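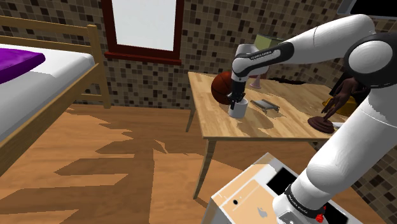
Abb. 1: Simulation, Arm mit Greifer über dem weißen Becher

Protokoll der Beschaffungsrunde, 20.06.2026
Ort: Kesbridge, kleiner Besprechungsraum
Protokoll: Saturnino Villanueva

TOP 1 Stand der Simulation
Tanska führt den Greifversuch am Becher vor. Villanueva fragt, was das Rendering über den Verschleiß der Finger aussagt. Antwort: nichts. Basketball und Lampe auf demselben Tisch machen die Aufgabe voller, für den Kaufentscheid bleibt das dünn.

TOP 2 Angebote
Voß verlangt für den Wartungsvertrag 957 Euro im Monat, Laufzeit 44 Monate. Ersatzfinger sind nicht enthalten - auf Seite 13 des Angebots steht das recht klein. Tuvorier liegt bei der Wartung niedriger, nennt aber keine Reaktionszeit. Beide Angebote gelten als nicht entscheidungsreif.

TOP 3 Budget
Für Rechenzeit sind rund 400 Euro im Monat angesetzt. Villanueva hält den Posten für geschätzt und will Belege sehen. Schulung und Schutzzaun fehlen in der Aufstellung ganz.

TOP 4 Beschlüsse
Kein Kauf vor Dezember. Voß und Tuvorier werden um überarbeitete Angebote gebeten, Ersatzteile einzeln ausgewiesen. Tanska reicht die Abrechnung der Rechenzeit nach.
Der Antrag auf einen zweiten Arm wird vertagt.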